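Ticket 657
Site: Damham, Wilczyńska room
Category: Desk equipment / power and cabling
Item: four-way USB hub on the round table
Opened: 10/03/2021
Status: Closed, one action outstanding
Priority: Normal

Reported fault

Devices plugged into the hub on the round table drop out and come back a few seconds later. Happens several times in a session, mostly while clothes and cloths are being moved about on the table. Hub lights stay on throughout. Requester has already swapped ports and restarted the laptop. No change.

Entry 1 - support

Asked requester for the event log from the laptop and for the cable arrangement. Also asked whether the hub runs from its own supply or from the laptop alone. Log file received. 361 disconnect entries since it was last cleared, the large majority in short bursts with long quiet stretches between them. A hub that is short of power usually drops everything at once, or drops the same device each time load goes up. These bursts hit different ports in no fixed order.

Requester confirms own supply, the Flarkum unit that came with the hub.

Entry 2 - requester

Tried the following before replying:

Hub moved to the bare desk by the window, all devices connected, left for an afternoon. No dropouts.
Hub moved back to the round table, nobody touching anything. No dropouts.
Hub on the round table, normal work on the table. Dropouts within minutes.

So it looks like the table. I don't see how a table does this. Pictures attached.
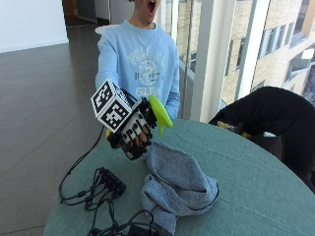
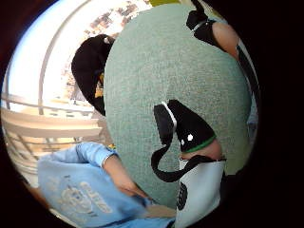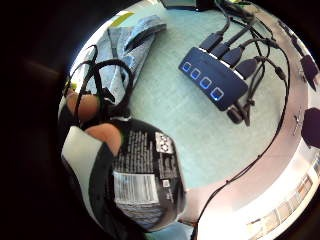
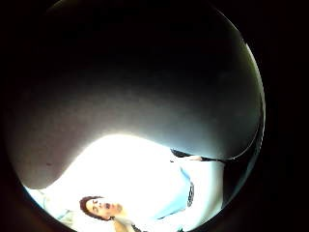 Attachments 1 to 4, all one room, one occasion. Hub lights and plugs are clearest in 3.

Entry 3 - support

Thank you. Notes on attachments 1 and 3, the others don't bear on the cabling.

In 3 all four indicators are lit blue and there is a plug in each of four positions along the back edge. Supply looks fine on that evidence, although a lit indicator says nothing about the data side. There is also a small black plug lying on the table near the corner of the hub. Please say what that belongs to.

Same picture, upper left: loops of thick black cable over and beside the folded denim. Anyone picking up the denim will lift the cable with it.

In 1 there are cables over the table edge on the left, and a thin one looping across the front edge and going down towards the floor. With the cloth on, the table surface is not fixed either. If the tablecloth slides, everything on it slides, and the hanging cable pulls on whatever is at the other end.

Working theory: side load on the plugs at the hub. The test on the bare desk had no cloth and nothing being folded, which fits.

Please try, one at a time and in this order:

1. Take everything off the tablecloth that is waiting to be folded or put away. Leave the hub where it is. Work for a while.
2. Bring the hanging cable back onto the table and hold it down with something heavy, leaving slack on the hub side.
3. Take the tablecloth off.

Clear the event log before each step and send the totals. Don't do all three together - we would not know which one mattered.

Entry 4 - requester

The small plug is a spare lead, not in use. Removed.

Step 1: fewer dropouts, still some. Total was 64.
Step 2: none in the same length of time.
Step 3: not done. The cloth protects the table top, which marks easily, and I would like to keep it if step 2 is enough.

One more thing. The plug at one end of the hub feels looser than the rest. It can be rocked from side to side by hand with the lights still on.

Entry 5 - support

Step 3 not needed for diagnosis. Cloth can stay, but clip it at the edge on at least two sides. Ordinary tablecloth clips will do.

On the loose plug: swap it with its neighbour and rock both again. If the looseness follows the plug, it is the lead. If it stays in the same position, it is the socket.

Entry 6 - requester

Stays in the same position. Socket, then. Rocking it put three entries in the log straight away.

Entry 7 - support

Agreed. Socket worn, most likely from sideways pull over a period. The makers rate the socket for 1000 insertions, so ordinary use would not account for it at this age. Replacement hub raised with Brundthorpe stores. Until it arrives, leave the worn position empty and use the other three.

Cabling for the replacement:

Hub goes at the edge nearest the wall socket, fixed down with the adhesive pads in the box.
Cables leave the table at one point only, tied together, with slack between the tie and the hub.
Clothing and cloths on the opposite half of the table. Nothing is to be folded on top of a cable or put down inside a loop.
Spare leads go in the drawer.

Entry 8 - requester

Clips fitted, cables tied. No dropouts on three ports. The tie had to be moved once, too tight to reach the far side of the table.

Entry 9 - support

Closed. Outstanding: hub replacement, due in May. Requester to fit on arrival and send the old unit back with its supply - the new one comes with a different connector and the two must not be mixed.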